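Project report, part 3: Rules for our recording table
Gitmont student project, Tallance group

In the first weeks every member of our group worked at the table in their own way, and the recordings were difficult to compare. For this reason we wrote a short set of rules. We took the general idea from the safety sheet of the Hinds workshop and changed it for hand-held grippers.

The first rule is about cables. Each cable must run down toward the person and must never cross the place where the object lies. The second rule says that both grippers stay in view before a task starts – also when only one of them will be used. The third rule is that the markers on the grippers must not be covered by fingers or sleeves.
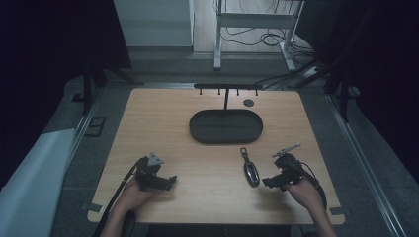 The fourth rule was discussed the longest. If a small object such as a key falls from the table, the recording is stopped and marked as failed. Some of us wanted to keep these recordings, but a person who bends down to the floor can pull a cable.

We checked 312 recordings against the 4 rules. Most of the problems were with the cables. In September we will send the rules to the Vondura group and ask them to try the same list at their own table.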